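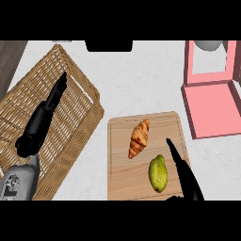
Who loses hours when a breakfast packing line gets robot arms?

At our site, the night packers did. Each of them lost part of a shift on the line and was offered the same hours elsewhere in the building. Most took them. The details are in the posts below, with the parts that went badly left in.

---

Background. Ponby is a catering kitchen. We pack breakfast baskets for hotels and offices: one bakery item, one piece of fruit, a drink, a napkin set. I do process engineering there. I don't sell robots and I didn't pick these.

---

The line before: 11 packers on nights, two leads, one person on dispatch. Work was paced by the delivery windows. A packer built a basket from start to finish, checked it against the ticket, and pushed it down to dispatch.

---

The line now: two Virkness cells, each with a pair of arms, plus six packers. The cells do the bakery item and the fruit. People do the drink, the napkin, the ticket check and every special request. The five other packers moved to receiving, prep and day dispatch.

---

Moved is a word that needs unpacking. Three asked for it. One accepted it. One took it for a month and left for a job closer to home. Night differential does not follow you to the day shift, so for the same hours the paycheck is smaller. Ponby paid the difference through August and then stopped.

---

I argued for longer and lost. The number was in the project budget as a transition cost, and transition costs have an end date. If you are negotiating one of these, negotiate that line first. It gets fixed early, when everyone is still talking about gripper specs.

---

On the technical side, fruit is harder than people expect and bread is harder than fruit. Fruit varies in size but tolerates a firm grasp. A croissant varies in size, has no flat face, and sheds flakes when squeezed. The force limit for bakery was retuned more than any other parameter in the cell.

---

Two arms help when the container moves. One steadies the basket, the other places. With a single arm we would need a fixture for every basket type, and purchasing changes basket suppliers without telling anyone on the floor.

---

New items are tried in simulation before they get near production. Our acceptance run is 4000 simulated placements per item. A pass there buys the item a trial on the floor and nothing else. Simulated pastry does not flake.

---

First floor trial after a clean simulated pass: 299 baskets, 161 needed a person to touch them. Most of those were minor, a fruit resting on the rim or a pastry lying on its side. A hotel guest might not notice. Our leads noticed every one.

---

The rework landed on whoever stood next to the cell. There was no station for it, no rate for it, and no code for it in Jollness, our labor tracking software. For three weeks the person doing the hardest job on the line showed up in the reports as the slowest packer.

---

Kohei Tsuchiya, night lead, found this before I did. He printed the report, wrote the cell number next to each name, and left it on my desk. We added a rework code the next morning. I should have caught it at the design review. The question was on my own checklist and I had marked it not applicable.

---

General note for anyone deploying this kind of equipment: if your tracking software has no code for helping the machine, the help will be booked against the helper. Check before go-live. It took us ten minutes to fix and it had already come up in one person's review.

---

The review was corrected, in writing.

---

Pace. A packer used to vary her own speed over the night, fast before the first truck, slower in the middle, fast again. The cell runs flat. Downstream people now work to a flat rate, and several told me they are more tired at the end, with fewer baskets through their hands.

---

I did not believe that at first. Then I worked two nights at the ticket check. The load is light and there is no slack in it. You can't get ahead by five baskets and drink some water. You wait for the cell, then the cell is waiting for you.

---

Fix, partly: a buffer shelf between the cell and the ticket check. It holds enough baskets for a person to step away. The cell vendor's layout drawing had no buffer, and it cost us some aisle width. Complaints about pace dropped. They did not go to zero.

---

Injuries. Wrist complaints to the first aid log are down on nights. Lower back is unchanged, as expected, since the heavy lifting is crates and the arms don't touch crates. Anyone quoting an ergonomics benefit should say which joint.

---

Talk. Packers used to stand face to face across one long table. The cells sit where the middle of that table was. People are now farther apart, and there is fan noise. Isamu Kawaguchi has packed nights longer than I have worked anywhere, and this was his only objection at the planning meeting. It was recorded in the minutes under "other."

---

We turned two stations so that they face each other again. Isamu says it is better and that he still has to shout.

---

Skills. Four packers are trained to clear faults: stop the cell, open the guard, remove the item, close, reset, resume. The training takes one shift. They wanted a pay step for it, and the first answer from above was that clearing a fault is part of keeping a clean station. It is not. There is a lockout procedure with a signature on it.

---

They got the pay step. It took two months and a comparison with what we pay the vendor for a site visit. I wrote the comparison. It was one page and I recommend the format.

---

What packers are better at, still: seeing that a mango is too soft to send. The cell has a camera and a size check. It will place an overripe fruit perfectly. We moved sorting upstream to prep, where one of the transferred packers now does it with her hands, and returns from the hotels went down.

---

That job did not exist in the plan. The business case had prep staffing as constant. I have amended it and the payback period got longer. It is still inside what finance will accept.

---

Someone asked about the Gentile account, since they have their own basket style with a tall handle. Those are still packed by hand, all of them. The arms could reach past the handle at low speed, but not at a speed worth having. Two packers do the whole account and have asked me not to solve it. It's not on my list for this year or next.

---

Questions from replies.

"Did output go up?" Per night, slightly. Per labor hour, yes, by less than the vendor's proposal said. The proposal counted the cell as unattended. A person is within reach of it all night.

---

"Would you have kept all 11 on the line?" With the volume we have now, no. I would have made the line smaller more slowly, through people leaving on their own, and kept the differential going until that was done. The cells would have looked worse on paper for a year.

---

"Do the packers like them?" Depends on the night. They like them on heavy nights with plain orders. They dislike them on nights with many substitutions, when the cell stops often and the tickets pile up at the check. Leads can now switch a cell off and go to manual without calling me. They have used that and I have not asked them to justify it.

---

"Can we see the numbers?" I can share the trial figures above and the rework code definitions. Wage data stays inside the company. If you run a similar line and want the checklist, send a message. The tracking software item is now at the top and can no longer be marked not applicable.

---

Status as of December 26, 2022: both cells running, holiday volume, one on reduced speed while we wait for a replacement finger pad. Night crew of six plus leads. Next change is the noise from the fans. I have a quote for quieter ones and a meeting about who pays for them.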